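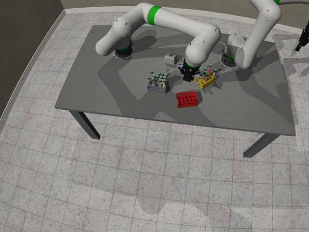

Two white robot arms on a gray table, simulated view.

Salian 708 Roll-Out Cricket Wicket
Sold by Nomadholm Cricket Supply
Price: $553, bag and ground pegs included

The Salian 708 is a woven cricket mat for clubs and schools that play or practice on ground without a prepared pitch. It goes down over short grass, packed dirt, asphalt, or a concrete base. It covers the full playing length between the creases and past the stumps at both ends, so one mat is enough for a match.

The 708 replaces the older Salian matting that we carried for several seasons. The weave is tighter and the edges are bound all the way around. Mats of the older type had binding on the ends only, and the long sides tended to fray where bowlers landed. If you have one of those and want to keep it going, we still sell the edge tape.

How it plays

Bounce depends mostly on what is underneath. On concrete the ball comes through quickly and at an even height. On grass it is slower and lower, and more so if the ground is soft. Spin bowlers will get some turn on any surface, as the weave grips the seam. Seam movement off the mat is modest with a new leather ball and less with an old one.

We tested one mat at our practice ground with leather balls only, about half of it from a bowling machine and half from club bowlers. After 3,000 deliveries the good-length area at one end was polished and a little flatter than the rest. The mat was still playable, and turning it end for end gave the batters a fresh area to face. We suggest doing this once a month during the season if you practice on it often.

Rubber-soled cricket shoes and flat sneakers are fine. Metal spikes are not. They cut the weave, and damage from spikes is not covered by the warranty. Half-spikes with rubber in the front have been used on it without trouble, but check that the metal studs are well back under the heel.

What comes with it

One mat, green, with the popping creases and bowling creases painted in white
One carry bag with two end handles and one shoulder strap
20 steel ground pegs with flat heads
One spare length of edge binding
Printed setup sheet

A mallet is not included. Stumps are sold separately. For hard bases you will want spring-back stumps on a weighted foot, and the Volgate set fits the crease marks on this mat without any adjustment.

Setting up on grass

Mow the strip as short as you can and pick up any stones. Walk the length of it and fill the hollows with dry soil. A roller helps, but clubs without one get by.

Unroll the mat from one end and leave it flat for a while before pegging. If it has been in storage, the last few feet will want to curl. Peg one short end first, pull the mat straight from the other end with two people, and peg that end. Then work down the long sides in pairs, left and right, keeping it tight. Peg heads should sit flush with the surface. Check them again at the drinks break — they work loose on dry ground, and a raised head is a danger to fielders and will send the ball anywhere.

Setting up on concrete or asphalt

Sweep first. Grit under the mat wears it from below. The eyelets along the sides take screws and washers if your base has anchor points, or you can use double-sided matting tape for a single session. Tape does not hold in the rain.
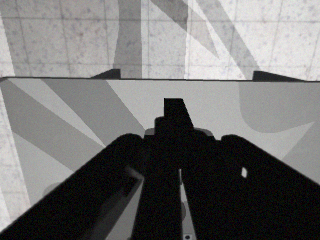
Black gripper with both fingers angled inward, simulated view.

Care and storage

Brush off mud when it has dried. Wash with plain water and a soft broom. Do not use a pressure washer at close range, which lifts the crease paint.

Roll the mat around the cardboard core it came on and keep it off the floor if the shed is damp. It should not be folded. A fold left over the winter will leave a ridge that may never come out. If the mat gets rained on, hang it over a fence or the sight screen frame and let it dry before it goes back in the bag.

Crease paint will need touching up once a season under normal use. Any white line paint made for artificial turf will do.

Common questions from buyers

Can it be used for matches? Many leagues that play on matting accept it. Rules differ, so ask your league before you order.

Can two people carry it? Yes, two adults. It is too heavy for younger players to move on their own.

Is there a shorter version for nets? The Rilta batting-end mat is made from the same weave and covers the batter's crease out to a full length. It is a different shade of green, and the two do not look alike if laid side by side.

Does the ball mark it? Red balls leave some color on the good-length area. White balls do not show much. Pink balls mark it more than either, and the dye does not wash out fully.

Ordering and delivery

Mats ship rolled, by freight, and someone has to be at the address to sign. Please give a phone number the driver can call. Orders placed after October 21, 2019 will go out from the November shipment. Clubs ordering more than one mat should write first to Indira Pinto in our sales office for a combined freight quote.

The warranty is two seasons against faults in the weave, binding, and eyelets. Keep the tag that is sewn inside the bag. We need the number on it for any claim.

Returns are accepted on mats that have not been pegged or screwed down. The buyer pays return freight.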